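Desk Number 4

November 15, 2022
5 min read

So I'd said yes to the desk before I'd measured anything, which my sister will tell you is how I do most things (the dog, the bath, the second husband). Edell were closing the upstairs offices at Narton and the email said the furniture was going free to anyone who could shift it by the end of June, and I thought, well, I've got a back room, haven't I, and a bad back from working at the kitchen table, and free is free.

I went over on my lunch break to look at it properly. I'd only ever walked past that room. It's a small one at the end of the corridor with a wooden floor and a radiator that ticks, and the desk is far too big for it. An L, all in white, with the corners rounded off as if they'd been expecting toddlers. It had a blue sticker on the front leg with a 4 on it. I got quite fond of that sticker. I stood there wondering about desks one, two and three and whether they'd gone to good homes.

The man from the removals firm (Aneck, they're called, very cheerful on the phone) had asked me to ring him so he could work out his price, so I did.

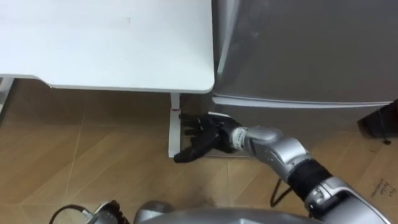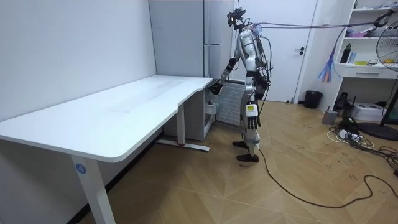
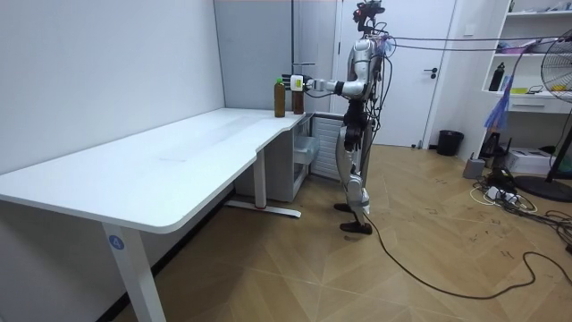
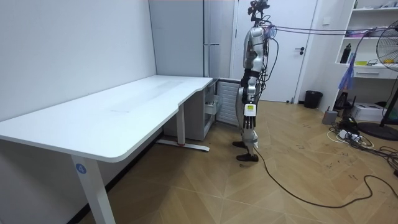

He rang back within the hour. £1157, he said, just like that, and I laughed, and then I realised he hadn't. Apparently an L is a nightmare. Apparently you have to take an L apart, and if it won't come apart you have to take the door off, and if that doesn't do it you're into windows, and windows means a second van and a man with a strap. I looked the thing up in the old Dufour catalogue while he was explaining about the strap, and brand new, delivered, it was £974.

I said I'd think about it.

What I did instead was go back up after work with a tape measure and a set of Allen keys in a freezer bag. I want to be clear that I had no plan. I got down on the floor and had a look at the underneath, and it was like looking under a car. I tried one key and then the next one up, and I found something that turned, and it turned for ages — I must have been there ten minutes — and then I sat back and discovered I'd been adjusting the height of one foot. The whole desk now had a lean on it. A pen set off from the far end and came all the way along to me.

I put that right. It took longer to put right than it had to do wrong.

And then, because I was down there anyway and my knees had stopped talking to me, I stayed put for a bit. It was that time in the evening when the building goes quiet, the lift having given up, and the sun had got round to the side where you never see it during the day. I'd been in that building eleven years. I'd had my leaving interview in it once and then not left. I'd cried in most of the toilets. And there I was sitting on the floor, patting a table leg as if it were a horse.

I thought about my back room. It's got the ironing in it, and Mum's sewing machine, and the wardrobe that was only meant to be there until Christmas, and the Christmas I mean is a good way back. I'd been picturing the desk in there with a lamp and a plant and me, sitting up very straight, being the sort of woman who answers letters. I hadn't been picturing where the wardrobe went. I hadn't pictured the wardrobe at all.

So I measured the long side, and then I rang my sister and got her to go round and measure the room. She's got a key, and she'd been waiting for something like this all year.

"It'll fit," she said.

"Will it?"

"If you sleep on it."

I could hear her opening the wardrobe. She asked did I know I still had the green coat. I said I did know. She asked could she have it, and I said no, and then I said oh, go on then, and she said what about the boots, and by the time I was off the phone she'd got the coat, the boots and a standard lamp and I still hadn't got a desk.

I peeled at the edge of the sticker with my thumbnail. I only wanted to see if it would come. It came up beautifully, in one piece, with that little sigh they make, and then of course I had it on the end of my finger and couldn't very well put it back, because it had gone all over fluff.

It's on the fridge now. My nephew wants to know what it's for and I've told him it's my number. The email went round again on the last day of the month, free to anyone, 2 desks remaining, and I read it at the kitchen table with a cushion behind me.

I rang Aneck, by the way, to say thanks but no. He was lovely about it. He said he'd have done it for 600 if I'd haggled.

More stories
The Bus to Narton
Half a Tin of Magnolia
What My Sister Did with the Lamp
Eleven Ways to Leave Early

Contact | © All stories copyright the author | Back to top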